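Lab IT & Informatics board > Middleware and interfaces
Thread: Anyone gone live with the Laten autoverification module?

hollins_bench
Posted 3/4/26

We're a mid-size hospital lab, chemistry and haematology on one line, and management have been shown a demo of Laten. The pitch is that it sits between the analysers and the LIS and releases normal results by itself. The rep told us 200 rules come ready built. I'd like to hear from people who use it and don't sell it. How many of those rules did you keep?

pipette_dreams
Re: Anyone gone live

We kept very few. The delta checks were set so wide they'd have let a mislabelled potassium through, and the haemolysis index rules assumed a different analyser from ours. Budget for a senior BMS to do nothing else for a good while.

Sosina Birhane
Re: Anyone gone live

I'd put it more kindly than that. We went live in August and I wouldn't go back. Out of a batch of 1,190 chemistry requests we looked at, 939 went out without anyone touching them, and the night shift noticed straight away. Yes, the rules need work. So did the ones we wrote ourselves in the old system, and those were never documented.

pipette_dreams
Re: Anyone gone live

And how many of the 939 did someone check afterwards? A high release rate is easy. Switch all the rules off and you'll get the lot.

Sosina Birhane
Re: Anyone gone live

All of them, over three weeks, two of us. We pulled four we'd have held back, all calcium, and changed the rule. I can send you the validation form if you like.

pipette_dreams
Re: Anyone gone live

Fair enough, that's more than I expected. Please do send it.
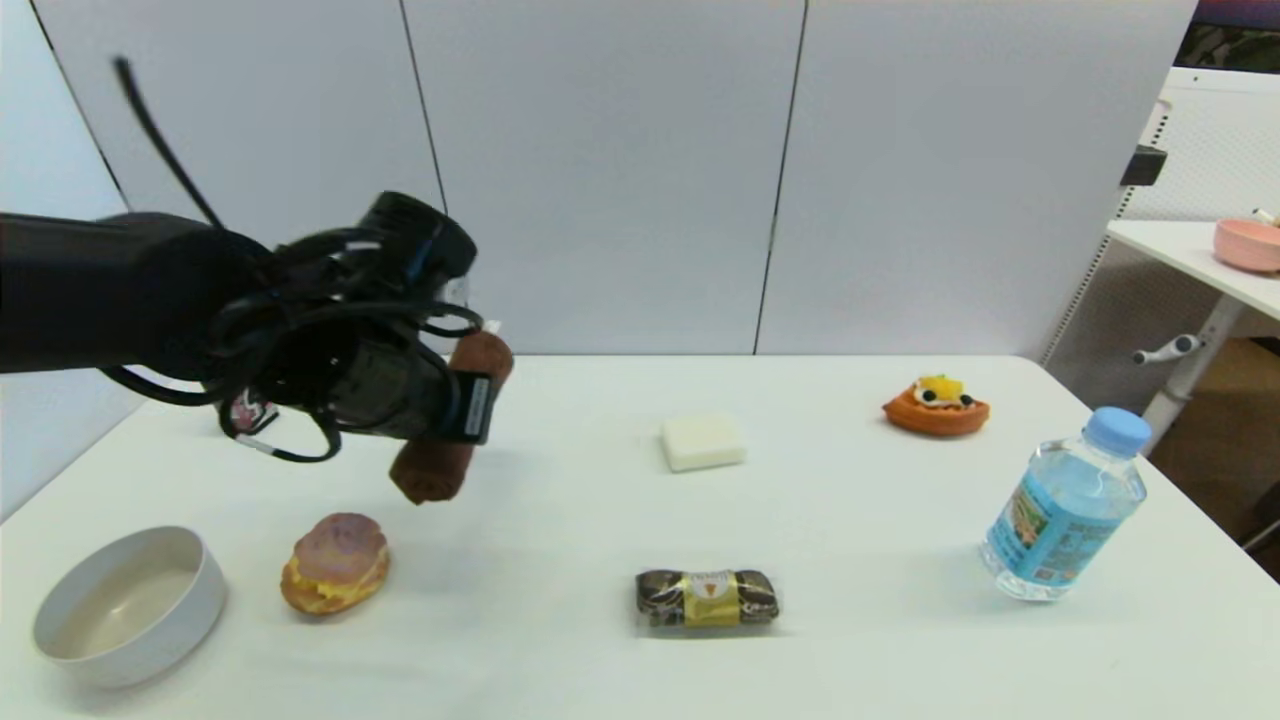
Things to ask the rep before you sign (split off by moderator)

Līga Priedītis
Re: Things to ask

Moving my list here as asked. We turned Laten down and went with Suditz, which I'm not in love with either, so take this as you find it.

1. Who can edit a rule, and does the old version stay readable? In our demo it was overwritten.
2. What happens to held results when the LIS link drops? "It queues" isn't an answer. Ask for how long, and who gets told.
3. Can you run a new rule against last month's results before it goes live? They said 2,000 results at a time, and then it turned out to be a paid extra.
4. Are add-on tests checked again as a set, or one by one?

gyamfi_user_2
Re: Things to ask

On 2, we're on Gyamfi and it does exactly the same. Link went down at teatime, came back, and the ward had the repeat potassium before the first one. I don't think any of them have this sorted, whatever the brochure says.

hollins_bench
Re: Things to ask

Very useful, thank you. Number 3 wasn't mentioned in our quote at all. Has anybody tried Ferkska? It's the other name on our list.

Līga Priedītis
Re: Things to ask

Only seen the slides. Nice dashboard. I asked to see the audit trail and they showed me the dashboard again.

pipette_dreams
Re: Things to ask

Insist on a site visit, and go without the rep.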